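4. When the mayor gets asked where his family comes from

Figure 3 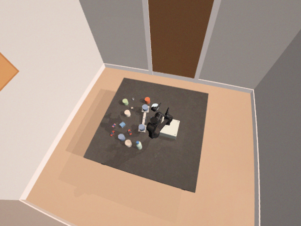

I went into this part of the project expecting to write about housing. The sessions were advertised as a chance to ask local politicians about rents and bus routes, and plenty of people did ask about rents and bus routes. But when I sat down in November with the full set of transcripts, the bits I kept underlining were the odd little side trips, the questions about grandparents and home villages and whether a person with that last name could really be from Kestent. So the section changed shape on me, and I let it.

A quick reminder of what I was working with. The material comes from 7 live question sessions hosted on Skingate, four of them run by the town party in Kestent and the other three by its sister branch in Binum. Viewers typed questions into a side panel, a moderator picked some out and read them aloud, and the politician answered on camera. I coded 200 of the questions that were read out. Of those, 71 had to do with the politician's own life in some way (family, hobbies, school days, food, faith, pets), and the family origin questions are the ones I deal with from here on. The pet questions are great fun but they belong in a different paper.

4.1 What people ask

The wording of an origin question matters a lot more than I'd assumed. The friendliest version leaves the door wide open: "Tell us about your roots." A politician can take that anywhere. A second kind comes with a guess already built in, as in "Your family is from the coast, right?" and this one puts the speaker in a slightly awkward spot if the guess is wrong. They have to correct a voter in public, over something the voter clearly thinks of as a compliment. I saw people do it very gently. One council candidate in Binum said yes to the coast and then spent two minutes explaining that it was her aunt by marriage who came from there, so really it was a no, but a warm no!

Then there are the pointed ones. "How long has your family been here?" can be plain curiosity and it can be a way of asking whether somebody belongs. On paper the two look identical. I went back to the recordings for these and I still couldn't sort all of them, and my second coder, Iker Pacheco, disagreed with me on more than I'd like to admit. We ended up marking a question as pointed only if the politician treated it that way in the reply. That's a conversation analyst's trick, and I know it has a cost: a politician who decides to be gracious about a nasty question makes it vanish from my count. I think that's a fair description of what graciousness does in public, but readers who want to know about hostility should look at the panel comments in section 6 and leave my labels here alone.

4.2 The long answer

The best worked case is Bonifacio Prieto, who was mayor of Kestent through the whole period I looked at. He got an origin question in every session he did, and he obviously enjoyed them. His answers run long. The first time he's asked, he mentions a great-grandfather who came down from the hills behind Cabello to work at the salt pans, and leaves it there. By the next session the great-grandfather has a mule. Later on he has brothers too, and one of them goes off with a trading ship and may or may not have come back.

I don't bring this up to catch anybody out. I have no idea what the mayor's great-grandfather did, and I didn't go looking. What I care about is how the story gets built, and it gets built with the audience. The mule came out of a viewer's follow-up (somebody asked how a person got down from Cabello in those days), and the ship shows up right after a comment about the old harbor. Prieto picks up what people hand him. He also hedges like mad while he's doing it - "they used to say," "my mother always thought," "I couldn't swear to this." I started out treating those hedges as weakness, a politician covering himself. After going through the transcripts a few more times I read them as an invitation. A story that's half certain leaves room for other people to chip in, and they did. The panel fills up with salt pan relatives every time.

Here's the exchange I use when I present this work, from the second Kestent session, lightly trimmed:

MODERATOR: Somebody wants to know, are you a hill man or a sea man?
PRIETO: Oh, well. On my father's side, hill. They used to say hill. But you know, everyone in Kestent says that, and then you look at them and they can't walk up a flight of stairs.
MODERATOR: So, sea?
PRIETO: I'd have to ask my mother. She'll say hill.

There's a lot going on in those few lines. He never settles it. He gets both answers on the record, he teases the town, and he passes the final say to his mother, who isn't in the session and can't be asked. Hill and sea are loaded words locally, too. The hill families are supposed to be stubborn and tight with money and the sea families are supposed to be unreliable, and each side of town votes a bit differently. A mayor who's firmly one or the other has given something away.

4.3 The short answer

Short answers were more common in Binum, and I'd love to say something grand about political culture in the two towns, but I think the explanation is duller than that. The Binum moderator read questions out in batches. If you get four questions at once and the first is about your grandfather and the last is about the sewer works, you're going to say "Binum born and bred" and move along to the sewers. The Kestent moderator took them one at a time and waited. That difference in format probably accounts for more of the pattern than anything the politicians brought with them, and I'd ask anybody comparing sessions across towns to check on it first. I didn't, and I lost a good month.

Still, the short answers are interesting in their own right. "Born and bred" is a closed door. Viewers rarely followed up on it, and when they did it was usually to say "me too." It does its job, but it doesn't get a conversation started. One candidate gave the same phrase twice in a single session, maybe twenty minutes apart, and the second time the panel noticed and started typing it back at him. He laughed, to his credit, and then told a pretty good story about his grandmother's bakery. That story is the longest origin answer in the Binum material and it only exists thanks to the teasing.

4.4 Who's listening

A word on the audience, which I've been talking about as if it were one big friendly crowd. It wasn't. A fairly small group of regulars did a lot of the asking, and several of them turned up in both towns' sessions. They know each other. They have running jokes I only understood after Iker, who grew up out that way, walked me through them over coffee. When a regular asks the mayor whether he's a hill man, it's partly a question for the mayor and partly a wink at the other regulars, and a first-time viewer gets the mayor but misses the wink.

This makes me careful about reading too much into the volume of replies. A burst of comments after the salt pan story might mean that lots of people felt included, or it might mean that the same handful were having a nice evening. The Skingate export gives display names only, and people change them. I tried matching on spelling habits for a while (one viewer never uses a question mark, ever) and gave it up as a bad job. Almost everything I say about audience response should be taken as applying to people who bothered to type. The quiet viewers are a blank to me.

I also can't say whether any of this moves votes. Prieto's party would certainly like to know, and I was asked more than once while collecting consent forms. The sessions weren't spread out in a way that would let me line them up with anything, and I didn't survey viewers before or after. What I can show is that origin talk takes up time, that politicians put real effort into it when the format lets them, and that the vague, half-remembered kind gets more typed response than the flat kind. In section 5 I look at what happens when the same politicians are asked about something they do have paperwork for, starting with the Kestent parking question, which goes on for a very long time.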